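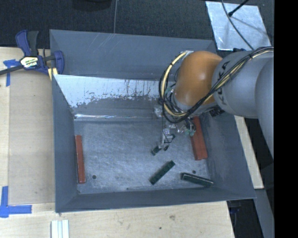

板金の箱の底についた擦り傷は、消したほうがいいですか。
そのままで構いません。中に物を入れて使っていれば、また同じように付きます。

うちの作業場で使っているのは、側面が斜めになったグレーの大きい箱。底は平らで、光が当たると擦れた跡がかなり目立つ。最初は気になって磨いていたが、磨いた跡がまた筋になって残るのでやめた。

置き場所は明るい色の木の天板の上。金属の箱をじかに置いて引きずると天板のほうが傷む。動かすときは持ち上げる。重いときは中身を先に出す。

側面が斜めの箱は、奥の物に手が届きやすい。まっすぐな箱だと壁ぎわの細長い物が爪に引っかからず、結局ひっくり返すことになる。そのかわり斜めの箱は場所を取る。棚に並べると隣との間に使えない隙間ができる。

Dredikの棚は奥行39センチで、うちの箱は縁がはみ出す。棚に入れるのはあきらめて、卓上専用にした。

レンガ色のブロックは、細長いものが壁に沿って寝ていると見落とすことがある。片付けのときは上からのぞくだけで済ませず、壁の根元を一周見る。グレーの底に赤系は目立つので、色としては探しやすいほうだと思う。

掃除の手順。中身を全部出す。乾いた刷毛で隅の粉を集める。固く絞った布で底を拭き、続けて側面を上から下へ拭く。最後に乾拭き。洗剤は油が付いたときだけ使う。

水で丸洗いしたことが一度ある。板の合わせ目に水が残って、2月だったこともあり翌朝まで乾かなかった。それからは拭くだけにしている。

底に布やゴムシートを敷く案は、Remo Grassoさんに教わって試した。音は静かになった。ただ、シートの端がめくれて小さい物が下にもぐる。ひと月使って外した。音が気になる部屋なら敷いてもいいと思う。

縁は指で触る前に目で見る。へこんだところにささくれが出ていることがある。細かいやすりを軽く当てれば取れる。軍手は繊維が引っかかるので、縁を触るときは革手袋を使っている。

樹脂の箱との使い分けも書いておく。持ち歩くなら樹脂、置きっぱなしなら金属。樹脂のほうが軽くて音もしないが、うちで使っていたものは角から割れた。金属のほうはへこんだだけで、まだ使っている。

ラベルは外側の側面に貼ると、斜めの面なので立った位置から読みにくい。うちでは天板のほうに養生テープを貼って、そこに中身を書いている。箱を別の場所へ動かしたらテープも貼り直す。

次に買うなら、同じ形でひと回り小さいもの。幅32センチくらいのがあれば棚にも入るので、見つけたらまた書きます。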